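Hand-held gripper demos: cloth keeps slipping out of the fold

Asked in Teaching by demonstration, August
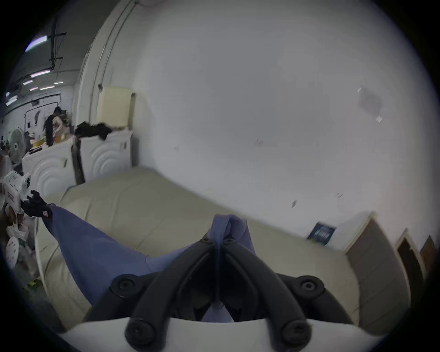 Folding demo in progress, fabric pinched between the fingertips.

I record cloth folding with a pair of hand-held grippers, no arm involved. The recordings are later used to train a policy for a two-arm setup we have at Vudisthorpe. Towels went fine. With thinner fabric I have two problems.

First, the pinch. If I come down from above and close, I often get only the top of a wrinkle and it slides out during the lift. If I push down harder I get a good fold, but then I'm pressing into the padding, and I don't know what the arm will make of that. Our table is hard at the moment and the recording surface is soft.

Second, the other corner. I sometimes hold it with my gloved hand while I set up the first pinch. Should I keep those recordings or throw them out? I have 80 so far and would like to keep as many as I can.

Replay on the arm gets 2 good folds out of 9 tries. Software is Vulline, default settings.

flatfold_3368

Answer 1 (accepted)

Take the corner question first. If a hand is moving or steadying the cloth, the recording shows cloth behaving in a way your robot can't reproduce unless its second arm is doing the same job. Trim the start of each recording to the point where your hand has let go and is out of view. If it stays on the cloth right through the fold, drop the recording, or redo it with the second gripper holding that corner. You will probably lose fewer than you think.

On the pinch, don't come straight down. Tilt the gripper a little, put one fingertip on the cloth beside the wrinkle, drag it slightly so the cloth bunches, then close. Do it slowly. Most people close their fingers and lift in one movement when they use a hand-held tool, and the arm lags behind on the closing part, so it lifts with nothing in it. Wait half a second between closing and lifting, every time.

The soft surface does matter. You can push the tips below the level of the cloth and the padding gives way. The same path on a hard table will either trip the force limit or bend something. Put the same padding under the robot, or record on the hard table. I would pad the robot's table.

Also check the finger width in the settings after you change fingertips. Mine was off and every grasp closed too late.

Ihor Pasichnyk

Comment from flatfold_3368: Padding the table was easy enough. I'll trim the recordings this week and run the same nine tries again.

Answer 2

I'd steer the arm by remote control instead and not bother with hand-held. You see straight away if the grasp is bad. It's slower though, and your hands get tired. We use a Flakov arm for it but any would do.

Answer 3

Same trouble here with pillowcases. Recording more of them helped a bit. I also started from a different crumple each time, before that I was laying the cloth out the same way and the robot only knew that one. There is a short guide by Ngô in the files section, the part on cloth is near the end.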